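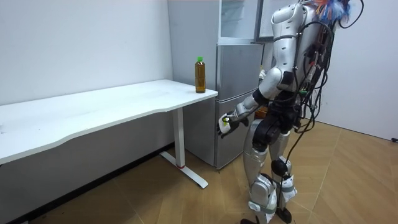
Prukar residents get longer hours at the repair desk after a busy winter

The town library in Prukar will keep its repair desk open for one more year, and from April it will be open also on Tuesday evenings. The library board agreed to the plan last week after a short meeting, in which several users of the desk spoke in favor of it.

The desk is on the ground floor, next to the children's books. People can bring small things from home that do not work anymore, such as lamps, radios, toasters and hair dryers, and sit down with somebody who knows how to open them. The service is free, but the visitor must stay and take part in the work. New parts are paid by the visitor.

During the winter 130 objects were brought to the desk, and 91 of them went home in working order. The rest were taken for recycling or returned to the owner with a note about which part was missing. According to the library, lamps were the most common, followed by kitchen appliances and then by clocks.

"We expected mostly older people, and they came, but we had also many students who had just moved into their first apartment," said Adanech Feyisa, the librarian responsible for the service. "They get a vacuum cleaner from an aunt, it makes a terrible noise, and they have no idea if it is dangerous or only full of hair. Usually it is full of hair."

Feyisa started the desk two years ago with one table and a set of screwdrivers she had bought herself. At that time it was open on Saturday mornings only. The waiting list grew quickly, and last fall some visitors had to wait more than a month for a place. The new evening opening, from five to eight, should make the wait shorter. It should also help people who work on weekends.

The extra hours will cost the library 854 dollars for the year. Most of this money goes to heating and lighting on an evening when the building was closed before. A smaller part will be used for safety equipment, including a new tester for electrical cords. Any appliance with a plug must be tested before it leaves the building, also when the repair had nothing to do with the cord.

Not all members of the board were sure about the plan from the beginning. One of them asked whether the library should compete with the repair shops in the town. The question was discussed for some time. The owner of Raptis, a shop on Mill Street that repairs washing machines and larger appliances, had sent a letter to the board in which he wrote that he had no objection. In his opinion, nobody would pay a professional to fix a toaster, because the work costs more than a new one. He wrote that he has got several customers who first went to the library and were told there that their problem was too big for the desk.

The shop has agreed to keep a small stock of common parts for library visitors, such as fuses, switches and carbon brushes for motors. Until now, people had to order these through the mail, and it was often the shipping that made the repair too expensive. A switch for a bedside lamp could cost less than the envelope it came in.

There are still limits to what the desk accepts. Microwave ovens are not allowed, because they can hold a dangerous charge even when they are unplugged. The same rule is applied to old televisions with a picture tube. Phones and laptops are accepted only for cleaning and for simple changes of battery, and the visitor has to sign a paper which says that the data was saved somewhere else before. Gas appliances must always go to a licensed technician.

Sewing will become a bigger part of the service. The library has received two used sewing machines from Celtton, a curtain workshop that moved to a smaller building last year. They will stand on the long table by the window, and on the Tuesday evenings there will be help with zippers, hems and buttons. Visitors should wash the clothes before they bring them. Winter coats with a broken zipper are so popular that there will be a limit of one coat per person each evening.

Feyisa hopes that the sewing will bring in people who do not feel comfortable with electricity. "Many persons tell me that they are not technical," she said. "Then they describe to me how they changed the lining in a jacket. For me that is very technical. I could not do it."

She has noticed that the same faults come back again and again. In lamps it is nearly always the switch or the place where the cord enters the base. Coffee makers stop because of lime from the water, and they can often be saved with vinegar and some patience. Clocks are more difficult. Many of the newer ones are glued together and cannot be opened without breaking the case, and in such a situation the helper asks the visitor first if it is worth to try.

Some objects have a value that has nothing to do with the price. In January a man came with a kitchen radio from his parents' house, a Bivo with a cloth front, which had been silent for many years. The repair took three visits. The speaker could not be saved and was replaced with one from another radio, so the sound is not the same as he remembers it - a little sharper, he told the staff - but he listens to the morning news on it now.

The library also plans a shelf where people can borrow tools and take them home. It will begin with 12 items, among them a cordless drill, a glue gun, a soldering iron and a multimeter. They can be borrowed for one week with an ordinary library card, and the borrower has to be 18 or older. There is no fee, but the late charges are higher than for books. If the shelf is used well, the library will look at buying a carpet cleaner, which was the most wished item in a survey among the card holders.

Places at the repair desk can be booked at the front counter or by phone. The library asks visitors to write down the brand and the model number before they call, and to describe in a few words what happens when the object is turned on. It is also good to bring the manual, if it still exists, and any screws or small pieces that have fallen out. Things that have been opened before are accepted too, but it is helpful to say so at the beginning.

Each booking is for 45 minutes. When a repair is not finished in that time, the visitor can get a second appointment, and the object may be stored in the back room until then, as long as it fits on the shelf. Objects that are not picked up within two months will be given away for parts.

People who would like to help at the desk can leave their name with Feyisa. They do not need a diploma, but they spend the first two evenings together with an experienced helper before they work alone. Right now there is most need of somebody who understands clocks, and of somebody who can thread an overlock machine.

The Saturday hours stay the same, from ten to one. During the school vacation in summer the desk will be closed on Saturdays, while the Tuesday evenings continue as usual.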